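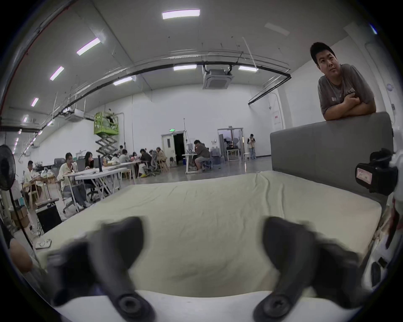
Company News | Events & Open Days

Come See Us Make the Bed! Welia Opens Its Doors on 27 May 2023

I've been putting off writing this release because there's still so much to do, but we're having an open day and I want you there. Welia is letting the public into our work hall for the first time, and the main attraction (I can't believe I get to type this) is bedmaking.

Our Datine project teaches robots to handle household fabric, and we do a lot of it with hand-held grippers. A person works the fingers, a camera on the tool records what happens, and the robot learns from the recordings. We have 2,367 of them so far, 653 with bed sheets alone. Sheets are hard! They wrinkle and slide, and the corners have a mind of their own.
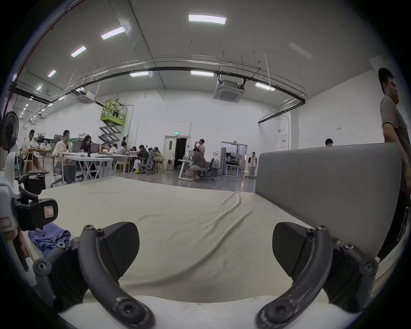
Visitors can pick up a gripper and try it at the bed, with the headboard in place and everybody else working at their tables as usual. Touran Ghasemi will be showing people how to hold the tool, and Ignacio Collado will take questions on the training side. Bring the awkward ones, he likes those.

"I thought I'd have it down in an afternoon," says Arash Kermani, who joined the project in November. "I was still chasing one corner when everyone went home."

There are 50 places for the hands-on session, and kids are welcome with an adult. Please wear closed shoes. To book, or to bring a reporter or a camera crew, write to Floarea Dobre at the Welia press desk.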